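Section 2. Planning and Budgeting Before You Order

Read this section before filling in the Clernar order form. It applies to the Renance folding cell in both the single-arm and two-arm versions.

2.1 Work out the load

1. Choose one ordinary working week. Avoid holiday weeks and the September linen change.
2. Record every garment folded by hand, by type: T-shirts, pants, towels, other.
3. Enter the total on line A of the planning sheet. The sample sheet in the back pocket uses 1008 garments.
4. If line A is 99 or lower, stop. Cells at that volume should be rented. See Section 6.

Note: Count garments, not loads. Load sizes differ too much between sites to be useful.

2.2 Choose the version

1. Enter the number of garments that have to be held flat with both hands on line B.
2. If line B is more than half of line A, price the two-arm version.
3. Otherwise price the single-arm version and leave line C blank.

CAUTION: Do not order a single-arm cell with the plan of adding the second arm later. The base plates are different and the first one cannot be returned.

2.3 Set the budget lines

Enter each item separately, even where one supplier quotes a single price.

Cell and controller (quote from Clernar)
Table and padded cover (quote from Bolger, or supply your own)
Delivery and placement
Electrical work
Operator training, 2 people minimum
Spare finger pads: $369 per set, one set per arm

Note: Delivery to upper floors is quoted after a site visit. Leave the line open until you have the figure in writing — estimates given by phone are not binding.

2.4 Record the hand work

The cell is set up from recordings of your own staff folding your own garments. Budget paid hours for this. Record from head height, with the hands and the garment in view.

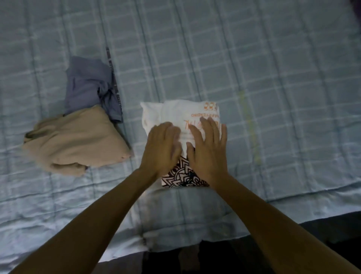
Photo: Ryota Aoki / Istside

Pressing a folded T-shirt flat with both hands, as in the photo, counts toward line B. Garments waiting to be folded may stay on the same surface if there is a clear gap between them and the one being worked on.

1. Record each garment type on the surface you normally use.
2. Include printed shirts and patterned fabric if you handle them.
3. Label the files by garment type and send them with the order form.

CAUTION: Recordings made after the order is accepted are billed as a change.

2.5 Sign-off

Send the completed sheet to Lindalva Macedo, Site Planning, Istside. Keep a copy with the quotes. Prices are held from the day the sheet is accepted, so check lines A and B again before sending.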